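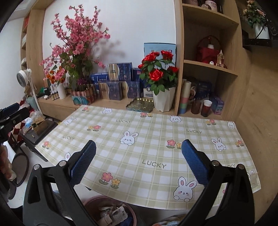
Photo: Zuleica Seixas

Cladach Golf Course

Cladach is a nine-hole public golf course laid out on former grazing land above a tidal inlet. It is played twice around from two sets of tees to make a full round of 18 holes, with a par of 68. The course is best known for its fourth hole, the Turodik, and for the Haseck Plate, an amateur foursomes event held there every October.

History

The first holes were cut by Edivaldo Godoy, a greenkeeper who had worked on several inland courses and wanted to build one that needed very little earth moving. He began with six holes. Three more were added when the field beyond the stone wall came up for lease, and the routing has stayed nearly the same ever since. The one large change was to the seventh green, which was moved back from the water after repeated winter flooding. The old green can still be made out as a flat patch of finer grass short of the present one.

The clubhouse was at first a single room with a stove. It was extended by the builder Olszewski, whose name members still use for the newer half of the building.

Course

Most of the fairways are wide and firm, and there are only 11 bunkers. The main difficulty is wind, which usually comes across the inlet and is against the player on the first, second and ninth. The greens are small and most of them slope from back to front.

The fourth, or Turodik, is a par four of 319 yards. The tee shot is played over a corner of the inlet to a fairway that tilts to the left. Long hitters can try for the green, but a drive that is pulled even slightly will run down the bank into a ditch. The safer play is an iron to the flat ground on the right -- this leaves a blind second shot over a ridge. A bell stands beyond the ridge and is rung when the green is clear.

The eighth is a short par three with no bunkers. Its green is the largest on the course and is shared with the practice putting area, divided by a row of white stakes. Under a local rule, a ball coming to rest past the stakes is dropped without penalty at the nearest point on the playing side.

Haseck Plate

The Haseck Plate is played over 36 holes of alternate-shot foursomes. Pairs must include one player with a handicap of 2 or lower and one with a handicap above ten, and the higher handicap player takes the opening tee shot. Mirela Rangel and Aparecida Pacheco won it three times in a row. Their second win came after a morning round of 78, the highest first-round score by any winning pair.
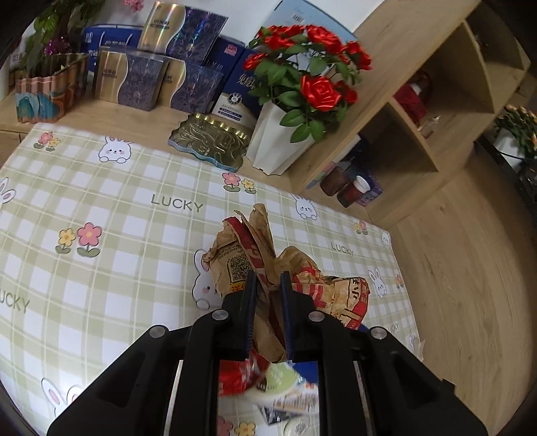

A crumpled brown paper bag printed in red and black.

Ties are settled by replaying the fourth hole until one pair wins it. The longest such playoff went to five holes.

Membership and access

Visitors may play at any time except during the Haseck Plate. Almost 1000 rounds a year are played by juniors, who pay a reduced fee and may use the forward tees. Junior coaching was started by Maiara Damasceno, a former Plate winner.

See also

Foursomes
Links (golf)
Nine-hole course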